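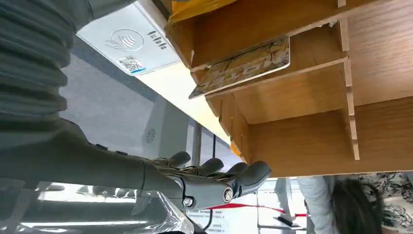 *Fig. 1. A light wooden shelf unit.*

**Unit 4: Shelving order in a small library**

Read this before the December exercise. Bring the blank label sheet and a pencil.

**Call numbers**

A call number has two jobs. It puts a book next to others on the same subject, and it gives the book one place on the shelf. Most small libraries use Dewey numbers with three letters of the author's last name under them.

The first three digits give the subject. A book at 616 is about diseases. Digits after the decimal point narrow the subject down, and they are read one at a time — never as a whole number. So 616.12 comes before 616.9, even though 12 is larger than 9.

Correct order:

- 616 JER
- 616.12 FIK
- 616.12 ZAL
- 616.9 ABE

If two books share a number, go to the letters. If the letters match too, go to the title and skip "A," "An" and "The."

**Filling a shelf**

Work left to right, top to bottom, one bay at a time. Leave a gap at the right-hand end of each shelf. A shelf packed full on the first day has to be moved the first time a new book comes in, and often the shelves after it as well.

Oversize books go in their own run, with a Q above the number. Do not lay them flat on top of other books.
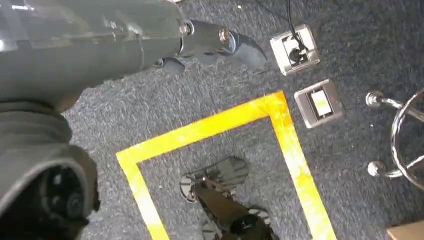
Fiker objected to the separate oversize run, on the grounds that readers look in one place, miss the tall books and decide the library doesn't have them. Grestthorpe handles this with a dummy: a block of card on the main shelf with the call number and the words "See oversize." Either method is accepted in the exercise if you use it throughout.

**Shelf reading**

Shelf reading means checking a run of books against the rules above. Read the full label each time. Most errors are found after the decimal point.

The Grestthorpe collection has 1000 books. For the exercise you will be given a list of 37 of them, out of order.

1. Write the list in correct order.
2. Mark any label that is missing its letters.
3. Note which books need a Q.

Hand in by 22 December 2023. Unit 5 covers withdrawals.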